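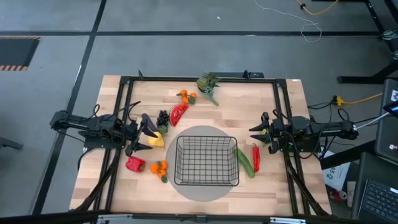
6 April 2022. Mixdown notes for the Sabbagh compilation, mostly for me and Imad. Got the low end of the Vivness track sorted this morning, at last. The kick and the sub were fighting for the same bit of room, so I pulled 148 Hz down a touch on the bass and the whole thing opened up! The shaker is still too clean, though. I want something cheap and rattly under the second drop, and plastic toy fruit like the ones set out round that black wire basket would do nicely (tap two together close to the mic, then drag one along the mesh for the fill). Will try a few takes before I go digging through sample packs again.

Tempo is staying at 175. Anas wanted it slower for the intro but it loses its bounce, and the Hutari remix that follows it is 175 as well, so the blend is easy.

Vocal on Plondgate: rolled off the top, added a short plate, still a bit harsh at about 800 Hz when she leans into the long notes. Try a dynamic cut tomorrow, not a static one – I did that last time and she sounded like she was in a cupboard.

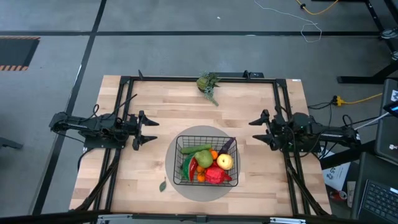

Stereo spread on the Hutari remix needs a rethink. Anas has both stab parts panned hard and then a delay on each, so on headphones it's lovely and in mono half of it goes missing. I'd sooner have them like those two black arms, one coming in from the left and one from the right, both facing the middle with a clear gap between them for the lead. So: stabs in to 60 or so, delays crossed over, lead dry and dead centre. Bounced a rough as mix 778 (yes, the numbering has got silly). Imad, please check it on the small speakers and tell me if the hats hurt. Still need the final track order from Anas.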